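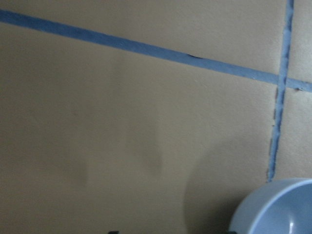 Beige tile with blue grout. The chipped and flecked spots along the lines are the kind of thing we get asked about most.

Luo Tile & Grout Help: Your Questions About Colored Grout

We get a lot of mail about colored grout, and most of it comes from people who love theirs and are a bit worried about it. Ilaria Barbieri and Zeyu Li answer the questions between them, and they have gathered up the ones that come around again and again. If yours is missing, please do write in (the address is at the bottom) and we'll get to it as soon as we can.
Last updated 28th June

Why does my blue grout look chalky?

A flat, slightly powdery look is normal for a lot of cement grout, and many people pick it for exactly that. If the color was richer when it first went in and has gone pale since, you are probably looking at a thin film of soap or floor cleaner, or minerals from hard water. Wash a small patch with warm water and a drop of dish soap, rinse it twice, and let it dry overnight before you judge it. Grout always looks darker when it's damp, so please don't make up your mind while it's still wet! If a white bloom keeps coming back after cleaning, moisture may be moving up through the floor, and that is worth having somebody look at in person.

There are little dark marks along the edge of the line. Is it dirt, or is the grout coming out?

It could be either one, and from standing height they look very much alike. Get down on your knees with a flashlight and a wooden toothpick. Run the tip gently along the line. If it drops into a tiny hollow, you have a nick, and the dark color is shadow or dirt that has settled inside. If the toothpick slides straight over, it's a stain and will very likely lift with a soft brush. Dark flecks that follow both sides of a line are often grit that has worked into the seam between grout and tile. An old toothbrush does wonders there, and so does vacuuming before you mop.

One of my lines is wide and neat and the one crossing it is thin and ragged. Did somebody do a bad job?

Not necessarily, so don't be too hard on whoever laid it. Tiles vary a little in size, and the person setting them has to lose that difference somewhere, usually in the joints. Ragged edges can come from grout being wiped too early, from a tile with a rough edge, or from years of chairs being pulled back and forth. If the line is solid when you press on it, the unevenness is only a matter of looks and you can leave it alone with a clear conscience. If bits crumble away under your fingernail, read the next answer.

Can I fix one chipped spot without redoing the whole floor?

Yes, and it makes a nice small job for a quiet afternoon. Scrape out anything loose with a grout saw or the corner of an old screwdriver, going down far enough that the new material has something to hold on to. Vacuum out the dust, dampen the gap with a sponge, and press in a little fresh grout with your fingertip (gloves on, please). Smooth it level with the old line, wait until it starts to firm up, and wipe the tile clean with a barely damp cloth. Keep everyone off it for as long as the package says, including the dog.

How do I match the blue?

This is the hard part, and we would rather tell you so than have you cross with us later. Blues drift with age and cleaning, and a new patch from the very same bag can still look too bright beside its neighbors. Mix a spoonful, spread it on a scrap of cardboard, let it dry completely, and hold it against the cleanest bit of line you have. Shaohua Peng in our color room keeps 124 dried samples, and she'll mail you the closest three if you send her a photo taken in daylight. If nothing comes near, a grout colorant painted over the whole run of lines will even things out beautifully.

Will beige tile and blue grout go out of style?

Oh, probably, and then it will come back in again. Plain tan tile is very forgiving, and the blue gives it some life. Ximeng Yan, who has blue lines in her own hallway, put hers in when everyone was telling her to choose gray, and she now gets more compliments on that floor than on anything else in the house.

My tile looks grayer in one corner. Is it wearing out?

Check the light first. A floor lit from one side will look warmer and paler near the window or lamp and duller farther off. Move a lamp over and see whether the gray stays put. If it does, try a good rinse with clean water, as old mop water leaves a gray haze that builds up slowly.

What should I never use on colored grout?

Bleach, for a start, and vinegar too. Bleach can pull the color out and vinegar eats slowly at cement. Wire brushes will roughen the surface and leave it holding more dirt than before. Mild soap, a soft brush and plenty of rinsing will do for nearly everything.

Do I need to seal it?

Cement grout, yes, once it has fully cured. Epoxy grout generally doesn't need it. Put a few drops of water on a line and wait several minutes; if they soak in and leave a dark spot, it's time for a fresh coat. One small bottle covers about 300 square feet for most of our customers, though narrow joints will stretch it further.

How do I reach you?

Write to the Luo help desk, attention Yanling Qin, and tell us the room, the age of the floor if you know it, and what you have been cleaning it with. We were a little behind in May but have caught up nicely now.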